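Price records in this package were collected for Urivent by Hallmont and cover consumer electronics offers listed by participating retailers.

## Contents

- `offers.csv`: one row per offer, with list price, sale price and retailer code
- `products.csv`: 225 products, including laptops, tablets and headphones
- `retailers.csv`: 43 retailer codes, with region and shipping policy

Prices are in US dollars, before tax. Refurbished and open-box items are excluded. Coupon prices are recorded only when the coupon was open to all shoppers.

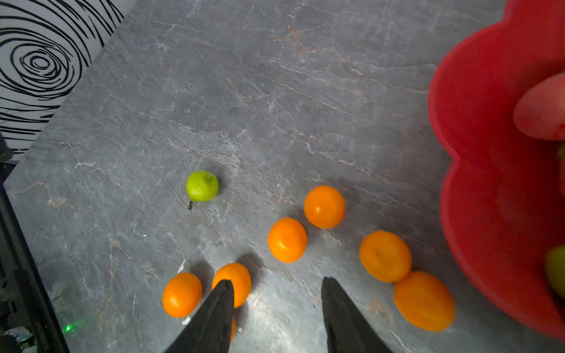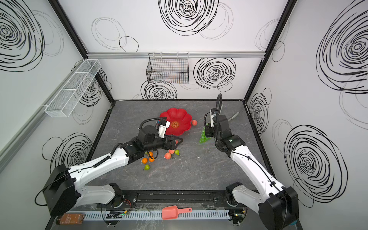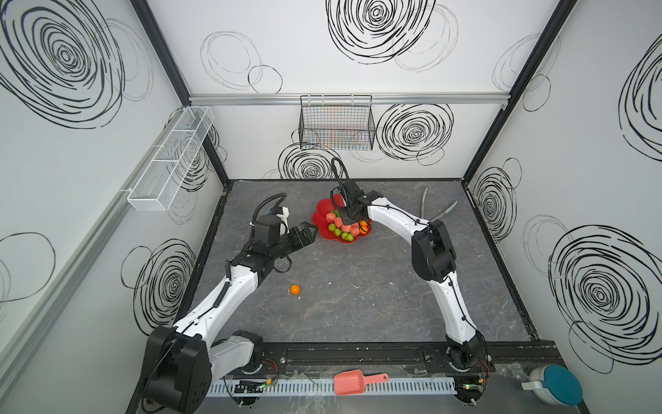

## Collection

Listings were checked every 30 minutes, and a new row was written only when a price or stock status changed. The February files contain a gap for retailers in the Nisa region. Missing values were left blank and should not be read as zero.

## Known issues

Bundle offers are assigned to the main product, which lowers the apparent discount. A total of 87 offers have no list price. Users comparing discounts should filter on `list_price` first.

## Terms

Use is limited to research and internal reporting. Corrections may be submitted to the Sugden office of Hallmont, with the offer ID in the subject line.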